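3.2 Selection sheets and the recording of changes

Buyers at the Jenarwood estate chose their exterior finishes from a printed selection sheet issued by the builder, Hoxha, at the first design appointment. The sheet listed wall colour, trim colour, masonry, garage width and driveway surface, and each line had a space for the buyer's initials. Later changes were meant to be entered on a separate variation form. In practice many were written in the margin of the original sheet, and a smaller number were agreed by telephone and entered afterwards by the sales office.

We obtained sheets for 175 contracts. Four were excluded because the lot had been resold before the slab was poured, leaving 171 for analysis. Each sheet was coded by two readers (Pasaribu and Babić) working separately. A change was counted when the finish at handover differed from the finish first initialled, whatever the number of steps in between. Where the readers disagreed, a third (Mostyn) examined the sheet together with the handover certificate, and his reading was taken as final.

Colour was the item most often changed, and it was also the hardest to code. Hoxha renamed several of its greys in January, so that a buyer who moved from one name to another had not necessarily moved from one paint to another. We therefore coded by the supplier's tint number where it was given. Where it was not, neighbouring greys were treated as a single colour, and the effect is to understate the rate of change for two-tone facades in particular.

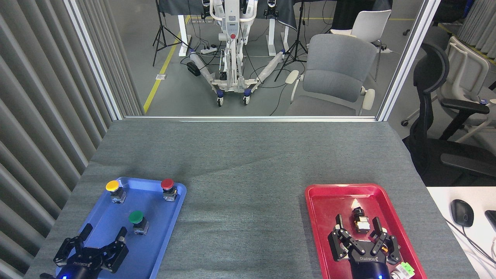

Figure 2. Push-button switches on blue and red trays.

Sorting the items on the sheet into families raised a further difficulty. The builder's own grouping followed the order of trades on site, which placed the garage door with the framing and the garage door colour with the painting. Buyers did not appear to think of them apart. We kept a single family wherever two items shared a form and differed only in finish, in the way that the switches with yellow, red and green caps in Figure 2 would be entered once under type and again under colour. Garage doors, gutters and window frames were all treated in this manner. Stone was not, as a change of stone usually brought a change in the area covered and in the price.

Sloping lots were coded separately. A fall of more than 2 m across the building envelope allowed a walk-out basement under the estate's design guidelines, and the presence of a basement altered the rear elevation enough that the standard sheet no longer applied. For these lots Hoxha attached a supplementary page, which was missing from 10 of the files we received. The missing pages were reconstructed from the engineering drawings held by Castik, but initials could not be recovered, and these files do not contribute to the timing results in Section 4.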